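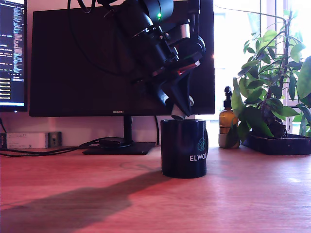 **Desk mugs: how many is too many, and what do you do about rings**

**bumlow_hill** wrote:

Right, settle something. I've been told I'm not allowed a mug on the desk any more unless it has a coaster under it. The desk is light wood, it's mine, I paid for it, and I've sat at it for years. The mug is dark navy, heavy enough to hurt a foot, and lives in front of the monitor where I can reach it without looking.

My position is that a desk is a table for work and a ring is a record of effort. The other position in this house is that I'm an animal.

Also open to views on the pump bottle (amber glass, hand cream, in a little white dish) and the plant. I've been informed these make it "a nice corner". The bottle got a dish. The mug, which does all the work, gets nothing.

---

**Evaristo Montes** wrote:

You've answered your own question. The bottle has a dish and the bottle isn't the one full of coffee. Get the mug a dish.

---

**utis** wrote:

Coaster. I had an oiled oak top and did the "record of effort" thing for one winter. By March it looked like the Olympics had been held on it.

What's the finish? If it's varnished you can mostly get away with it. If it's oil or wax you're on borrowed time.

---

**bumlow_hill** wrote:

No idea what the finish is. It came in a box and the instructions had a drawing of a man looking worried. It's smooth. Water sits on top of it for a bit if that helps.

---

**utis** wrote:

Varnish or lacquer, then. Wipe it when you spill and stop worrying. I withdraw the coaster.

---

**sisa_b** wrote:

Do not withdraw the coaster! Heat goes through lacquer quite happily and leaves you a white cloudy patch that no amount of wiping will shift (ask me about my mother's sideboard, or don't, she still brings it up at Christmas).

Far more bothered about the plant, though. Big oval leaves, thin stems, planter right there on the desk beside the electrics. Where does the water go when you overdo it?

---

**bumlow_hill** wrote:

Into the planter. I don't overdo it. I underdo it and then feel guilty and give it a pint.

---

**sisa_b** wrote:

That is overdoing it with extra steps.

---

**manolakis** wrote:

Nobody has mentioned the cables yet so I will. There's a black one trailing across from the left and more of them lying about by the monitor stand. You're arguing about rings on a surface that's half flex. One good tug and the mug is in your lap, coaster or no coaster.

Stick-on clips along the back edge. I bought a bag of 50 and have used nine, so if you're anywhere near me you can have the rest.

---

**Evaristo Montes** wrote:

Disagree on stick-on clips. They let go the first warm day and take a bit of the finish with them. Tray screwed to the underside, everything goes in it, done.

---

**manolakis** wrote:

Screwing things into somebody's desk to protect the finish of the desk. All right.

---

**Evaristo Montes** wrote:

The underside. Who is inspecting your underside?

---

**utis** wrote:

Moderator please.

Coffee question, since the thread is about a mug. How far from the monitor do people keep theirs? Mine's on a shelf by my elbow after an incident in September that cost me a keyboard and most of an afternoon.

---

**bumlow_hill** wrote:

Directly in front of the stand. If I lean forward to read something I can smell it, and that's how I know it's gone cold.

And the mug's got a logo on it, a teal cube sort of thing, with white lettering underneath, so it faces outwards. I have some standards.

---

**sisa_b** wrote:

Facing outwards to whom?

---

**bumlow_hill** wrote:

The plant.

---

**manolakis** wrote:

What does the mug hold, out of interest? I went up to a 600 ml one and now I never finish it. I make it, I drink the top half, I carry the rest to the sink like a sample.

---

**utis** wrote:

600 is a jug.

---

**bumlow_hill** wrote:

Never measured it. Enough to get me to lunch.

Update, for those who care. I've found a second white dish at the back of the cupboard, near enough the same as the one under the hand cream. The mug is too wide to sit flat in it and rocks when you put it down. So I've been given a cork mat with a lighthouse on it, and I've put it under the plant.

---

**sisa_b** wrote:

Under the PLANT? Cork soaks it up, you'll have a lovely black square by spring.

---

**Evaristo Montes** wrote:

Buy a tile. One bathroom tile, felt pads on the bottom, costs next to nothing and it'll outlive the desk.

---

**bumlow_hill** wrote:

Got tiles in the shed, as it happens. They're avocado green. I'll put it to the household tonight and report back if I'm still allowed in the room.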